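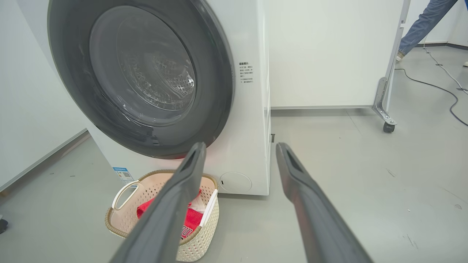

Trommel, Korb, Greifer. Rechts unten der runde Deckel, um den es gleich geht.

Start | Küche | Wäsche | Werkstatt | Tipps einsenden

Wäsche machen lassen: Greifer einstellen und pflegen

Wer glaubt, mit einem Roboter im Wäscheraum habe man weniger Arbeit, hat noch nie Flusen aus einem Fingergelenk gepult. Bei uns heißt der Kollege Mondar, und er verlangt mehr Zuwendung als die Waschmaschine.

Nullpunkt: Vor jeder Schicht die Finger ganz öffnen und neu referenzieren. Wer das auslässt, darf zusehen, wie er sehr sorgfältig die Luft neben einem T-Shirt faltet.

Finger: Alle 600 Griffe mit einem trockenen Tuch abwischen, auch die Rille innen. Kein Weichspüler, kein Silikonspray. Ich habe beides probiert, die Socken lagen danach überall.

Kabel: Stecker am Greifergehäuse von Hand nachdrücken. In 83 Prozent meiner Störungen war es genau der, in den übrigen war ich es.

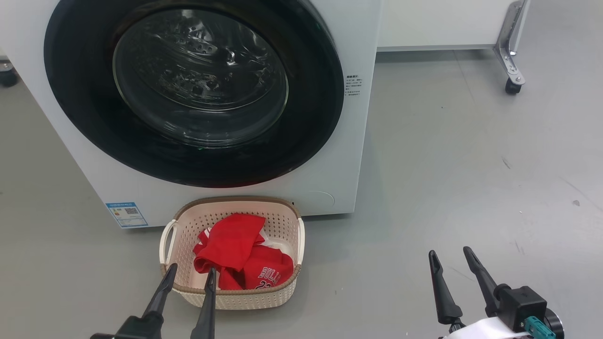

Griff in die rote Wäsche: Die Finger müssen am Korbrand vorbei, ohne ihn mitzunehmen.

Korb: Immer an dieselbe Stelle vor die Maschine, Klebeband auf dem Boden hilft. Fünf Zentimeter daneben, und er hebt den Korb gleich mit an. Starkes Gerät, wenig Taktgefühl.

Flusensieb: Macht er nicht. Flache Schale unter den runden Deckel, langsam aufdrehen, Lappen bereithalten. Dafür hat man schließlich Menschen im Haus.

Fett: Nach 3000 Griffen ein Tropfen Bosix ans Gelenk. Ein Tropfen!

Catinca Anghel, 17. Oktober 2024

Kommentare (3)

Noreen Kazmi: Bei mir klemmte der linke Finger trotz Fett. War ein Gummiband.

waschkeller_west: Geht statt Bosix auch Nähmaschinenöl?

Catinca Anghel: Geht. Riecht man dann halt am Kopfkissen.

Zuletzt erschienen
Schubladen, die wieder laufen
Pretetis-Sauger: Bürste wechseln ohne Fluchen
Akkuschrauber im Dezember richtig lagern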